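Jikik Support – Ticket 553
Subject: Left and right wrist tracks drift apart on the tea tray task
Opened by: Angelica Lumbao
Product: Stullia hand demo kit (two wristbands, head camera)
Status: Solved

Hi all, me again! I'm recording demos by hand for the tray setup task, where the arm is supposed to learn to lay out tea bags, coffee sachets and sugar in overlapping rows on a serving tray. I do it with my own hands at a real table, the software works out where my wrists are from the square markers, and then the Grulside trainer turns that into something the arm can copy. Or it should. Right now playback looks like the arm has never met a sugar packet in its life.

What goes wrong: the right hand track is fine. The left hand track is fine too, if I look at it alone. Put them together and the left one slides away toward the edge of the table over the length of a demo. By the time I get to the sugar, the replayed gripper is closing on thin air beside the packets. I'm on kit software 3.8 if that matters.

The sugar column is the worst of it. I hold a little stack in my left hand and place each one with my right, so the two hands have to agree on where they are or the whole thing is useless for training.

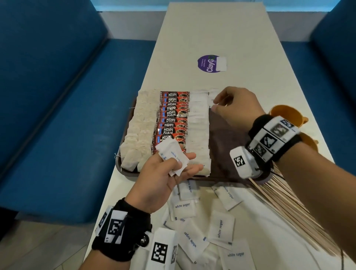
Dilek Ağca: Thanks for the clear write-up. Two quick things to try. First, turn off "smooth wrist path" in the session settings and replay the same file without recording again. Second, can you tell me if the drift starts right away or only after the left hand has been turned palm up for a while? When the palm is up, the band shows the camera a different set of markers, and if one of those was registered in the wrong spot the track will creep.

Angelica Lumbao: OK, I did both. Smoothing off made the path jumpier and the drift stayed exactly where it was, so I turned it back on. But the palm thing – yes! I went back through the recordings with the overlay on and the left track holds perfectly well until I roll my hand over to offer up the next packet. Every time I roll it, it steps a little, always the same direction, and it never steps back. I feel a bit silly for not spotting that sooner, I was staring at the end of each file and not the middle.

I did wonder about the light too, because the table is glossy and the wall past it has a shine on it. I moved a lamp, closed it off, opened it again, no change at all. So I think we can cross light off.

Dilek Ağca: Agreed, cross it off. Please do the marker check: hold each hand over the table, turn it slowly through a full roll, and save the log. Then swap to a short demo with only the tea bags so there's less to look through. Upload both.

Angelica Lumbao: Uploaded. For the short one I did tea bags only, and went slow. They're actually harder than the sugar, because of the strings. A bag will look like it's free and then the string of the next one comes along for the ride, so I end up holding a couple in the left hand with my thumb flat on them and picking with the right. It means my left wrist tilts quite a lot, which is handy for this test I suppose. 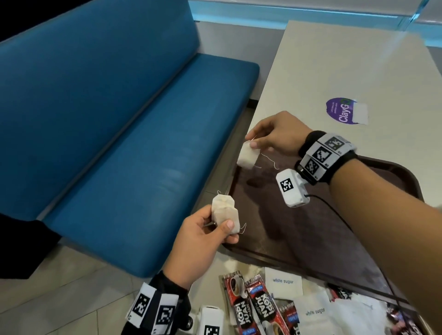
I ran it through the overlay before uploading and the step shows up even in a short take. Overlay says the left band loses its main marker when I tilt, picks up the one next to it, and that's the moment it jumps. Going back to the main marker doesn't undo it. Right hand rolls all the way through with no step, so whatever is wrong lives on the left band only.

One more thing I tried, for the log: I swapped the cables between the left and right modules. The problem stayed with the left band and didn't follow the cable. So not the cable either. I also restarted everything, twice, because you always ask :)

Garnet Desjardins: Jumping in, I look after the band layouts. Angelica, your roll log shows one plate on the left band sitting 8 mm from where the layout file says it should be. The file expects the older strap. Did anyone change the strap on that side?

Angelica Lumbao: Oh no. Yes. Po-yen Tseng changed it in our shop when the old one got stretched, and we never thought to load a new layout because the plates went back on in the same order. Same order, wrong spacing, I guess. So how do I fix it, do I need to send the band back to you?

Garnet Desjardins: No need to send anything. Steps are:

1. Open the band page and pick the left band.
2. Choose "measure layout", not "load layout".
3. Put the band on, snug, with the module where you normally wear it.
4. Roll your wrist slowly until every plate on the list goes green.
5. Save, then do the same for the right band so both files come from the same day.
6. Reprocess your old demos with the new layout. You don't have to record them again unless the strap was changed halfway through the set.

Angelica Lumbao: Done! Step 4 took me a few goes. One plate refused to go green until I bent my wrist much further back than I ever do in a real demo, so maybe put that in the guide? A line like "more than feels natural" would have saved me some muttering.

Then I reprocessed the set, all 38 demos, and recorded a fresh one to be safe. In the fresh one I put the tea bags down the left side first, then worked the leftovers out of the pile with both hands low and close together, which used to be the point where everything fell apart.

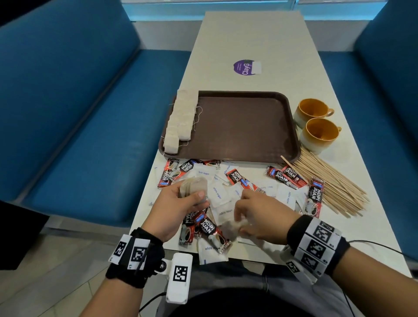

Both tracks stay together from the first bag to the last sugar. I rolled my left hand over on purpose a bunch of times, no step. Then I sent the new set to the arm for a trial run and it laid a whole column of sugar with the overlaps in the right place. It's slow, and it still grabs two tea bags at once when the strings are tangled, but so do I, so I can't really complain to you about that one.

Pei-shan Mak asked me to pass on a question from our side. Could the software warn people when the measured plates don't match the layout file? It clearly had the numbers in the log the whole time.

Dilek Ağca: Fair request. I've filed it as a feature request and linked it here. The aim is a yellow warning at the start of a session, planned for the March release. I'll also add the wrist bend note to the guide. OK to close this?

Angelica Lumbao: Yes please, close it. I'll open a separate one for the tangled strings if more demos don't sort it out. Thank you both!

Status changed to Solved by Dilek Ağca, 30/01/2024
Cause: left band layout file did not match replaced strap
Fix: measured new layout for both bands, reprocessed demos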